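Last updated: March 21, 2021

4. Tables as resting places

We turn now to the small round table, which came up in our conversations far more often than we had planned for. When Samina Butt and Ross Leckie began visiting the households in Imholm and Cindach, they were asking mostly about cupboards and refrigerators — where the vegetables went once they came through the door, and how long they stayed there. What people wanted to talk about was the stretch in between, when the shopping has been carried in and the cooking has not yet begun, and a thing simply sits wherever there was room to set it down.

We have come to call this stretch "resting," a word we borrowed from one of our hosts in Cindach, who used it of her vegetables with great affection (she also used it of her husband). A resting item has left the bag but has not reached the cutting board or the shelf. Of the 37 households in the study, nearly all had one surface where resting seemed to happen more than anywhere else, and people could name it right away when we asked. Very often it was a table that the family thought of as belonging to something else, such as homework, sewing, visitors, or the telephone.

The company that a resting vegetable keeps is part of what interests us. A lone eggplant on a round wooden table, as in Figure 4, shares its surface with a tangle of black cables and a crumpled bit of white, and to our minds the mixture says a good deal about how such tables are used. Food, wires, and scraps can all be set down together without anyone feeling that the table has been put to the wrong purpose.
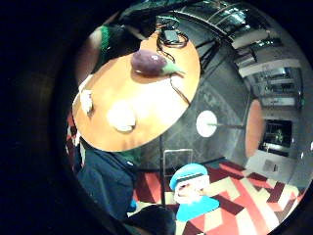 Figure 4. Eggplant on a round wooden tabletop, with cables beside it at the far edge. A patterned carpet in red, maroon, and cream covers part of the floor.

Earlier writing on household storage has tended to treat a surface like this as clutter, and to ask how it might be cleared. Bukhari, our name for the larger of the two interview sets, gives a gentler picture. People told us that they liked to have the vegetable where they would pass it, so that supper stayed in their minds through the afternoon. One father said he never decided on a meal until he had walked by the table a few times, and his daughter added that this was why they ate so late in December.

Udier, the smaller set, was gathered from people living alone, and resting there went on a good deal longer. We do not want to make too much of the difference, as the Udier visits were shorter and we were often given tea in another room. Still, several people described leaving a single vegetable out overnight quite happily, and picking it up the next day when they needed the table for something else. We return to these overnight stays in Section 5, where we look at what finally gets a resting item moved.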